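The Green Light Said Everything Was Fine
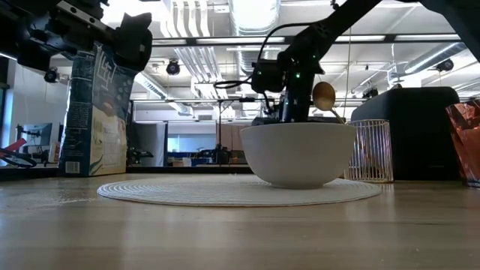 Opinion | Posted 17/12/2023 | By the Trirkelville shop columnist

I want to talk about a spoon. A wooden one, the kind you'd find in any kitchen drawer, and how it ended up teaching me more about robot safety than the 19 pages of paperwork I signed before they let me near an arm.

We run two-arm table setups at our shop in Trirkelville. Breakfast stuff, mostly. Cereal box on one side, bowl on a placemat in the middle, one arm for the box and one for the spoon. The control software is called Garrido, and I like it, most days! It's friendly, it starts up fast, and it doesn't bury you in menus.

Back in January, Garrido lost contact with the spoon arm in the middle of a run. The arm did what it was set up to do and held its last position, spoon over the bowl. Fine. The trouble is that the little green LED on the gripper stayed on, because on our units green means the gripper has power. That's it. It doesn't mean the arm is listening to you.

So I looked over, saw green, saw a spoon sitting nice and still, and reached in to straighten the placemat. Contact came back while my hand was down there, and the arm picked up right where it left off. I got a rap across the knuckles from a spoon. It stung, I swore, and the bowl went sliding. I've had worse from a screen door.

But I kept thinking about it on the drive home (and for a good week after that). The same arm can hold other things. We have a bread knife in the drop-off bin for next season's tasks, and I've seen the list.

When I wrote it up, the answer I got was that I should have hit the stop button before reaching in. True! I should have, and I do now. What bugs me is that the write-up ended there. Operator error, case closed, everybody back to work. I'd done over 2000 runs by then, and green had meant "go ahead" in my head for nearly all of them. You can't train a person's eye like that and then act shocked when they trust it.

I'd like two changes. First, an arm that loses contact should stay put until a human tells it to start again. No picking up in the middle of a move, ever. Second, give the light a different color when the arm is holding and could move. Zonosia, who built our grippers, told us a new light is planned for 2029. For a light! I have a string of Christmas bulbs that does 9 colors and it came from a gas station.

Garrido's people did send us a restart setting, which was off by default. We turned it on, and I lose a minute or so each time the link drops. I can live with that. I also put a strip of orange tape over the LED on my own station, and I've been asked twice now to take it off.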